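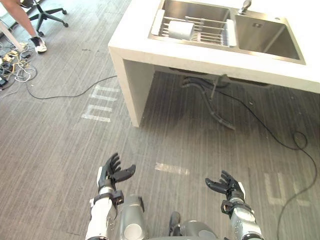
3. Setting up at the sink

I wrote this section after my first long week of teaching dishes by remote control, so it follows the order I do things in, and you're welcome to shuffle it once you've found your own rhythm. I'm assuming you've already been through Section 2 and have the Zarnel headset and gloves paired.

3.1 Put the robot in front of the counter, facing the sink, far enough back that both arms can hang and swing without knocking the cabinet doors. I give it one small step more room than feels right. You can always lean in later!

3.2 Bring both hands up in front of the body, palms open, fingers a little curled. I call this the ready pose, and every recording should start from it. Hold it until you hear the double beep in the headset.

3.3 Look down (with the headset on, so the robot looks down too) and check what's on the floor. Cables love to end up under feet. If one is lying where the robot needs to step, stop and have somebody move it.

Caution: Don't try to move a cable with the robot's own hands. I did this once and spent the rest of the afternoon re-seating a connector.

3.4 Open Skirnent on the laptop, pick New Task, and type a plain name. I use things like "cup to rack" or "plate to rack". Long clever names get chopped off in the file list and then you can't tell your takes apart.

3.5 Set the speed limit to 38 percent for your first day. It feels like moving through syrup, I know, but your own hands will learn faster this way and you'll break fewer cups.

4. Showing it the task

4.1 Pull the dishwasher drawer all the way out before you start recording. Opening the drawer is a separate task with its own section (Section 6), and mixing the two gives you long takes that are a pain to trim.

4.2 Start the recording with the left pedal. Wait for the beep, then reach.

4.3 Close your fingers slowly around the side of the cup and stop as soon as the glove buzzes. More squeeze doesn't help. The hand holds on at that level until you open your own fingers.

4.4 Carry the cup over to the rack and lower it between the tines. Keep your eyes on the spot where you want it to land - the head camera follows your gaze, and a take where the camera wanders off is a take you'll be deleting.

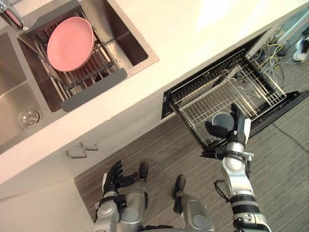
Figure 4-1. Cup going into the wire rack with the right hand. The plate stays on the sink rack for this task.

4.5 Open your fingers all at once. If you peel them off one at a time the cup tends to tip.

4.6 Back the hand straight out the way it came, return to the ready pose, and tap the pedal again to stop.

Note: Keep each take under 15 seconds if you can. Mine started out a lot longer, mostly because I was fussing with the angle of the cup. Don't fuss. If it's in the rack and standing up, move on.

Note: What should the other hand be doing? I keep the left one low and open near the front of the drawer, palm down. It's handy if the drawer starts to slide, and it keeps the arm from drifting into the view of the working hand.

4.7 Change one thing between takes. A different cup, a different slot, or a slightly different spot for the robot's feet all count. My Clukville set has 302 takes of cups, and the batch where I never moved the feet was the least useful of the lot.

Caution: Anyone sitting in the room should stay out of arm's reach while the recording light is on. A chair past the end of the counter is fine.

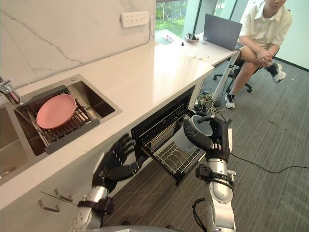
4.8 Play the take back in Skirnent before you save it. Mark it Good, Fair or Toss. Be strict with yourself here, and when you can't decide between Fair and Toss, go with Toss.

4.9 Save, wait for the green bar to fill, and go again from 4.2. If the bar stalls, leave the window open and give it a minute before you unplug anything.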